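Which seats for the Fleltar stage magic show?
Posted by Agnes Nygård

Taking my nephew to the mentalist night at the Poltdale in February and I can't decide. Balcony is 30, stalls are 60. He's six and wants to get picked! 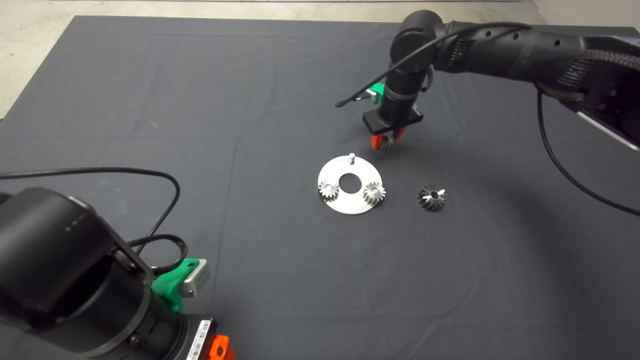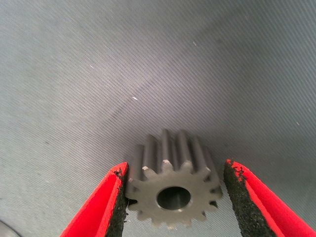
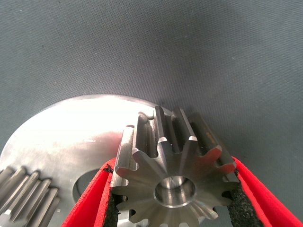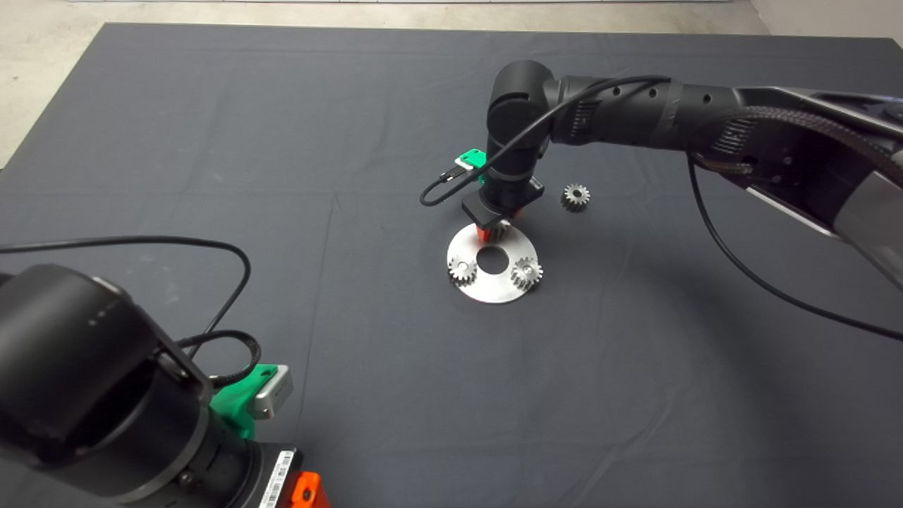
Metal gears on gray cloth

Eskil Hedlund
Stalls, aisle side, if you can stand the price. I went last year and they only ever pulled people from the front rows -- my sister got her watch "stolen" and still talks about it. Balcony sound is muddy too.

Deák
balcony is fine

Stoltberg
Ask the box office about age limits first. I think kids had to be 8 to go on stage, but that may have changed.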